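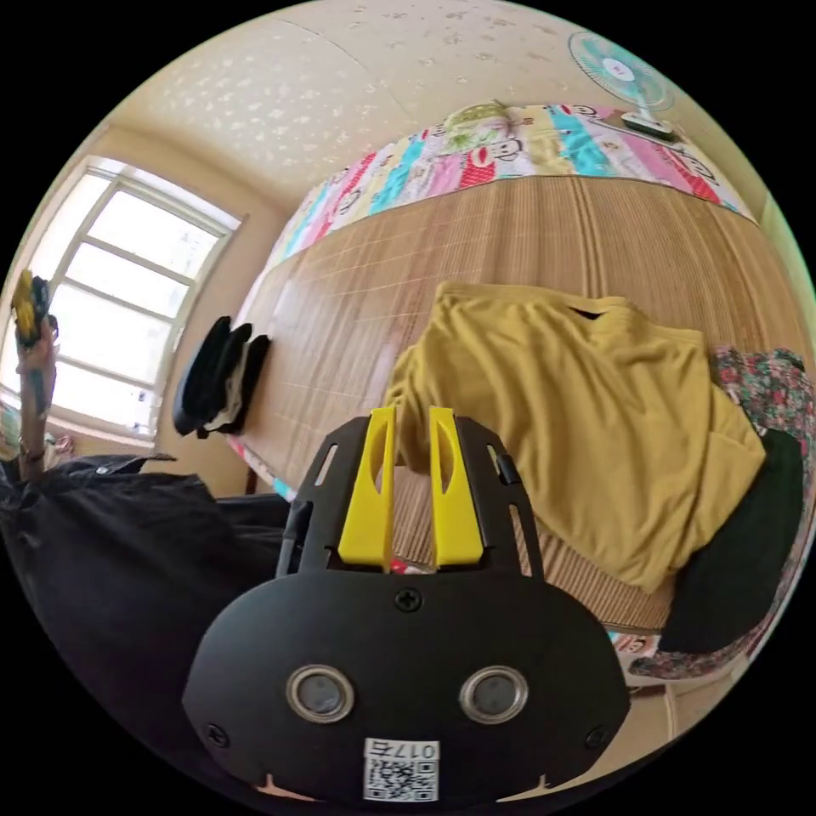

Birkonley residents lose sleep over bin truck's new hours

14/07/2026

Birkonley council has agreed to look again at its garbage collection times after 161 residents signed a petition asking for the truck to stay away until a civilised hour.

Collections in the streets east of Sorham Road moved to 4.15 am in December, a change the council described at the time as a minor adjustment. The petition uses other words, several of which were removed before it was tabled.

"I've lived beside a railway line and over a pub," said Raymonde Lapointe, of Ollberg Street. "I slept through both. This truck beeps when it reverses, and our street is a dead end, so it reverses the whole way out."

Lapointe has taken to sleeping in the back room, where she says the noise is softer but the neighbour's rooster takes over at five.

Waste services manager Lungile Kekana told Tuesday's regulars in the public gallery – a larger crowd than usual, and a yawning one – that the early run kept trucks clear of school traffic. Moving it back to 7 am would add 21 minutes to the route, she said, and put the truck outside Baloyi Primary at the worst possible moment.

Councillor Vilhjálmur Bjarnason suggested residents might try earplugs. He was asked from the gallery whether the council would be supplying them, and said he would take that on notice.

A trial of quieter reversing alarms will begin on 15 streets next month. The streets have not been named, and Lorena Garrido, who organised the petition, would like hers to be one of them.

Submissions on collection times can be left at the council's front counter, which opens at 9 am.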